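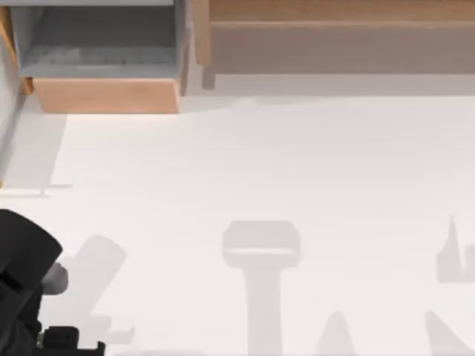
Rendered view: black robot arm over a pale floor, with shadows.

Stop Building Meaning Into Part Numbers

By Thilini Kodikara

Most inventory databases I am asked to repair have the same fault. Somebody decided, years ago, that the part number should describe the part. The first two characters are the supplier, the next three are the product family, then a size code, then a color, then a counter. The number is assembled by a formula in the item form, and the formula is copied into every template the company owns.

I think this practice should end, including in small shops where it appears to work.

The database at Otham held 2555 items when I was called in. The family code was three digits, and one family had been split after a catalog change. The formula had been edited to produce the new code. Existing records kept the old one. Purchase orders printed before the edit could no longer be matched by the import routine, which recalculated the number from the fields and compared the result. It rejected 600 lines on the first run.

The routine did what it was told. A calculated field returns a value that depends on other fields. An identifier must stay the same when other fields change. One column cannot do both jobs.

The usual defense is that staff can read the number at the shelf. I accept that people need readable labels. Put the description on the label. Every label designer I have used can print the supplier, family, and size from their own fields, next to a plain sequential number. If the supplier changes, reprint the label. The key stays as it was, and so does every record that points to it.

A second defense is sorting. Users like a list that groups itself. Sort by family, then by size, and save the view. In Samarakoon that took four clicks in the version I tested, and the saved view can be set as the default for each user group.

There is one case where I would keep a coded number: when a customer or a regulator assigns it. Store it as text in a separate field, index it, and allow duplicates until you have confirmed there are none. Do not calculate it. Do not pad it with zeros to make the column line up.

For a conversion, add the new key first, fill it for all records, and relink the child tables before touching any form. Keep the old number as a searchable field. At Otham we relinked in batches of 200 with a row count after each batch. The old formula is still in a template there, disabled, and I would like it deleted.

Comments (3)

T. Wusach fan: We sort by the coded number on paper pick lists. No saved views on paper.

Thilini Kodikara: The report has its own sort order. Set it there, under grouping.

mlr_stock: Our counter is four digits and the formula cuts off the fifth. Found that in February. Agree with the article.

Related

Null, Zero, and Blank in Stock Counts
Moving Lookup Lists From Wusach to Trevelance
Tahsin Kodikara: In Defense of the Wide Table
When to Index a Text Field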